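We Rented the Lake Place Again

Every spring I swear we are going somewhere new, and every September I find myself on the two-lane road into Wormont with a cooler sliding around in the back. This year was no different. I had a list of five other rentals. I had tabs open. Then Khalil Tannous, who has owned the cottage since before I could afford it, emailed to ask if we wanted our usual week, and I typed "yes please" like a trained seal.

The listing says it sleeps eight. It does, if two of the eight are fond of each other and two are under four feet tall. The listing also says "steps to the water," and I have now walked those steps enough to report that the plural is doing a lot of work. They're steep, they're mossy, and the railing gives up partway down. Once you're at the dock you forgive all of it. You will stop forgiving it again when you remember you left the towels up top.

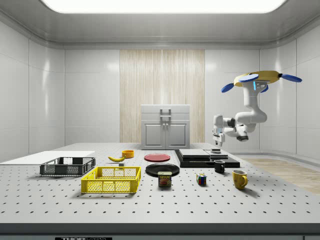 Storage is the real issue with any rental kitchen, and Khalil's is no exception. There are four drawers, and one of them holds nothing but corn holders and a 2-prong extension cord. By the second day our stuff has spread over every flat surface in the place, and somebody is cooking eggs beside a stack of wet paperbacks. What that kitchen needs is a little white cabinet with two paneled doors and a pull handle on each, like the one at the back of the table up there, parked under the window where the dead microwave lives. I've suggested it. Khalil says he'll think about it, which is also what he said about the microwave.

New this year: a cleaning fee. It used to be folded into the rent, and now it has its own line, as if it had moved out and gotten an apartment. The total came to $700 more than we paid our first summer, though to be fair our first summer had no hot water. My brother-in-law wanted to negotiate. My brother-in-law has never negotiated anything in his life, including the turn into the driveway, which he took wide and straight into the hydrangea.

The door code was 1327 all week. I can tell you that because Khalil changes it every Tuesday -- and because my aunt wrote it on a sticky note and put the note on the door.

We did the usual things. We drove to Nustville for the good peaches and came home with fudge. We rented the pontoon from Ghanem, who still makes you watch the safety video even if you can recite it. We played the board game with the missing pieces and used dried beans, and there was an argument about which bean was whose. It rained for a day and a half and the screened porch did its job, apart from the corner where the screen is mostly tape.

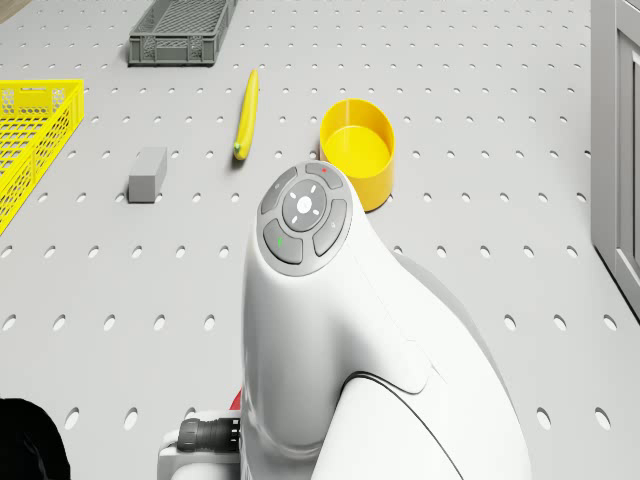

A banana, a gray crate and a yellow mesh basket.

For anyone thinking of booking, some notes. Take the back bedroom. The front one gets the sunrise, and at 5:40 a.m. you will not be in the mood. Bring your own coffee filters and your own sharp knife. Cell service exists at the end of the dock and in the upstairs bathroom, so expect a line for both. The grocery in Wormont closes early on Sundays, and the next nearest is 25 miles off.

Wissam Kassab has the blue house next door and will offer you firewood. Take it. He'll stay to show you how to stack it, and then how to light it, and by then you may as well feed him.

We've already put down the deposit for next year. I still have the tabs open, though. There's one over on Gornus Pond with a dishwasher.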